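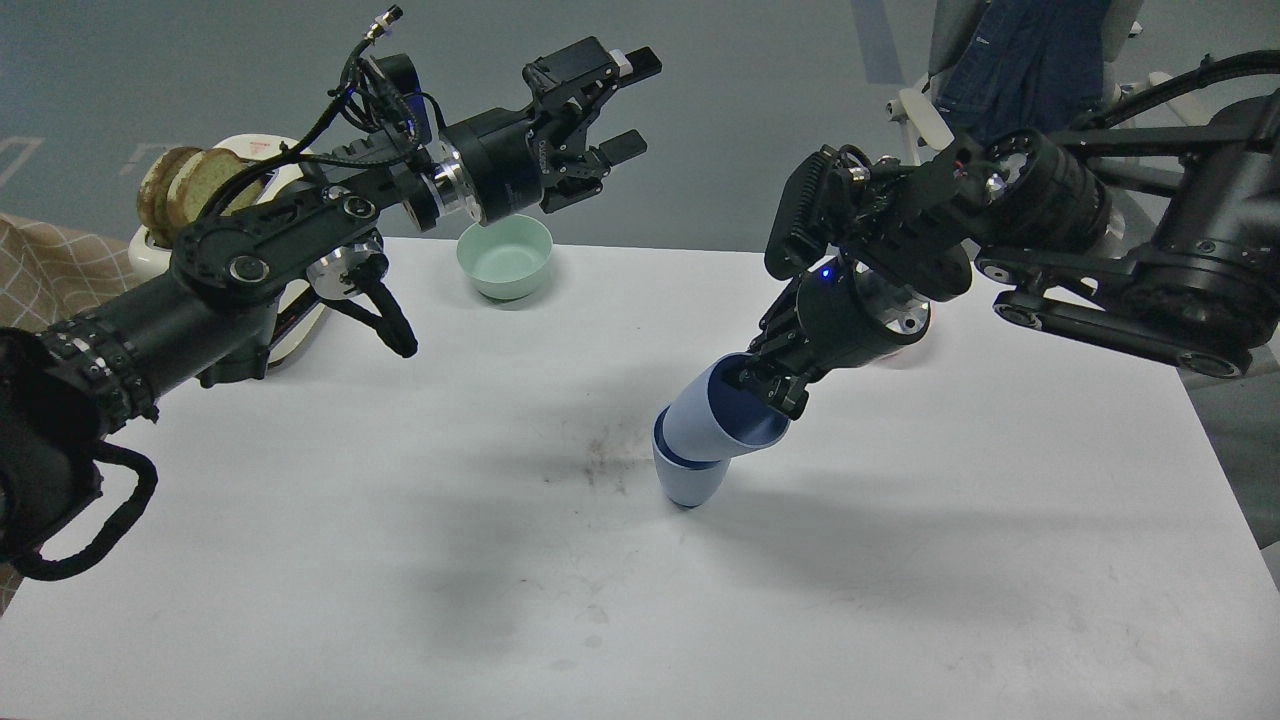

Build log / Pokinstead shop

Nov 23, 2024

Cups again. Right arm has one blue cup by the rim, tipped over against the upright one. Left just parked open by the green bowl. Grip force down to 18, Vasiliki says still too high for thin plastic. Left cable loop wants a tie before we go faster — ask Evelien for the short ones.
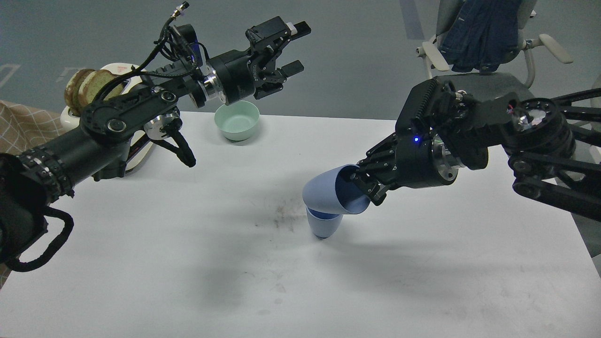 To do
Rewrite release step, wrist roll first, then open. Log wrist angle at 50 Hz. Order spare pads from Stunard, check teh invoice.

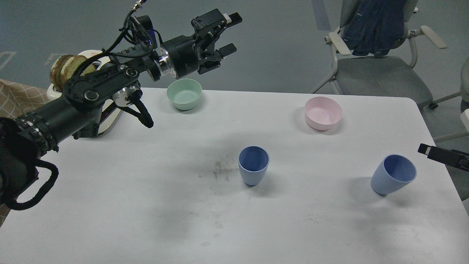
Layout w/ pink bowl
Both cups upright, well apart, bowls at the back. Keep this as start pose til December. Wipe table!!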